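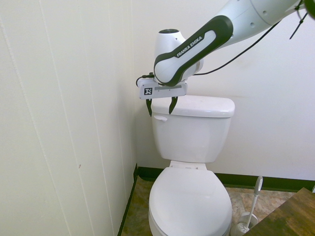 *Franka arm over the toilet tank, bathroom station, Utari open day.*

## utari-bathroom-demo

Notes and logs from the visit on 4th November. 112 episodes, one room, one toilet. Don't train on this and call it household cleaning.

- **Claimed:** "general bathroom skills" (handout)
- **Logged:** joint states, gripper width, operator flag
- **Missing:** force data — we asked twice
- **Operator flag on:** 40 episodes

The lid was already down whenever we were let in. Success labels are Utari's own and I haven't checked them all.

Contact: Eetu Koivisto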